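Drusville Shared Workspace: interim report on the furnishing and room-use grant
Reporting period: second quarter
Prepared for: Lungu Fund, small grants desk
Prepared by: Florin Buzatu

1. Status

Work is on schedule except for item 4 (storage). Of the grant amount, 3,000 has been drawn and 849 remains uncommitted. No change to the approved budget lines is requested at this time.

2. Furniture

The meeting room on the second floor has been in daily use since May. The main table is a white rectangular unit ordered through Ondska. It replaced two folding tables that did not match in height. The round side table with the pedestal base was already owned by the building and was kept. It carries the small whiteboard when the board is not in use. A wall mount for the board was priced and then dropped from the plan, as the back wall is a glass partition and the lease does not allow drilling near the panel joints.

Seating is black office chairs with mesh backs. Two casters were found to be defective on delivery. Grekenel supplied replacements under warranty at no cost to the grant.

3. Room use and table service

Bookings for the quarter came to 220 hours against a target of almost the same figure. The longest regular booking is the Wednesday afternoon session. Fruit, plates and cut flowers are charged to the hospitality line and restocked weekly. Apples have kept better than bananas and pears, and the standing order was changed to match.

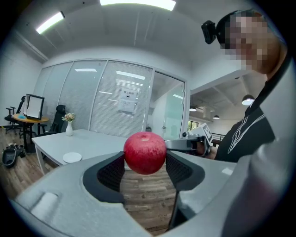
Figure 1. Meeting room with red apple, white table, plate and flowers; glass partition with blinds at rear.

The horizontal blinds were cleaned and restrung at the start of the period. Afternoon glare on the table surface was the most frequent complaint in the first quarter, with 15 entries in the log. No entries have been made under that heading since the work was done. Notices for room users are taped to the glass. Tape residue has to be removed by hand, and a low-tack tape will be tried next quarter.

The wooden floor shows light wear along the route from the door to the table. Felt pads have been ordered for the fixed-leg furniture. Refinishing is not needed this year.

4. Open items

Storage. The cabinet has not been delivered. Bags and loose equipment are being kept on the floor for now. The supplier has confirmed a new delivery slot, and the walkway to the door will be kept clear in the meantime.

Whiteboard. A floor stand is to be bought from the uncommitted balance. Two quotes are in hand and a third has been requested.

Side table. The pedestal needs its base bolt tightened. Building maintenance has the request.

5. Next report

The third-quarter report will include the booking log, the invoice for the cabinet and the final cost of the blinds.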